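The Grabowska Cloth

Léonie Leclerc had the room until the end of the day, and after that it belonged to somebody else. The letter from Stondby said so in two places. She had taped it inside the door in the spring and had stopped reading it sometime after that.

She wore the red top because it was already dirty. Darren Ashworth came in with coffee and put hers on the floor, where she would have to step over it all morning.

"Where do you want me?" he said.

"The cart. Take everything off it and then ask me about each thing."

"Each thing?"

"Most of it can go. I just want to be asked."

It was a good room for cloth. The windows let in more daylight than they needed, and on a bright morning the wall around them went so white that she couldn't look at it for long. She had worked there for 4 years, mending and washing things for people who had inherited them. Tablecloths, mainly. Some flags. Once a christening gown that had been kept in a coal shed.

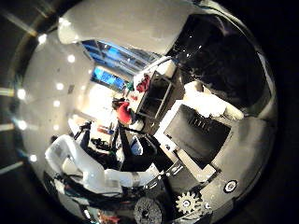
"What do you do with a piece that nobody comes back for?" Darren said.

"You write to them twice, you keep it a year, and then you decide for yourself."

He thought about that. He had been her assistant since last July and he still asked the questions people ask in the first week. She didn't mind. He folded well and he never ironed anything without checking.

"And the Grabowska?"

"That's been two years."

The Grabowska cloth was in the bottom of a Kekton crate, under the acid-free paper. A woman had brought it in on her way to the airport. It was plain white linen, big enough for a long table, and it had a wine stain near one corner and a burn the size of a thumbnail. The woman paid in advance. She gave a street in Grullby for an address, and both letters came back.

Léonie had done the work anyway. The stain came out in three washes. She closed the burn with thread drawn from the hem, and if you held it to the window you could find the place, but you had to know.

"So decide," Darren said.

"I'm packing."

"You can do both."

She went over to the cart and moved things from one level to the other. She picked up a spool and put it in her pocket, and then she took it out and gave it to him.

"My mother had one like it," she said. "It came out at Easter. We weren't allowed gravy."

"What happened to it?"

"My brother has it. He keeps it in a closet."

Darren wrapped the spool in a sheet of tissue, which it didn't need, and put it in a box. They worked until noon without saying much. He asked about the pins, the blotters, the good scissors, the bad scissors, a jar of buttons — she kept the buttons — and a fan that had never turned properly. When he asked about the fan she laughed, and he carried it out to the hall.

After lunch she sat down to finish the inventory. Stondby wanted it typed, with a number for every item, and she had put it off for as long as she could. The last line on the form was 128. She typed the number and then she sat there.

"What's 128?" Darren said from the doorway.

"Linen cloth, white. Owner unknown."

"Is that what you're going to put?"

"It's what it is." 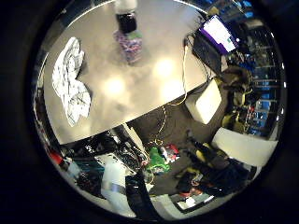 He pulled up a box and sat on it. He was a tall man and it made him look like someone waiting outside a principal's office.

"I could drive out there," he said. "Grullby's under an hour. The mail gets things wrong. Maybe she's two doors down."

"Maybe she moved."

"Then somebody will know where."

Léonie read the line on the form again. She had the original slip in her bag, folded small, with the woman's handwriting on it. The sevens had bars through them. It was house number 7, or she had always taken it for a 7. She got the slip out and smoothed it flat and turned it toward the window.

"Look at that," she said. "What's that number?"

He leaned in. "It's a one."

"You're sure?"

"It's got a hat on it, but it's a one. Look at the phone number. That's how she does a seven, with the bar. This one doesn't have it."

She looked for a while. Then she deleted the line from the inventory — the whole line, number and all — and saved the form.

"Get the crate," she said. "We'll take your car."

"What about the rest of this?"

"We have it until the end of the day."

He went to get the crate. She put on her jacket over the red top, saw the cold coffee on the floor, and drank it standing up.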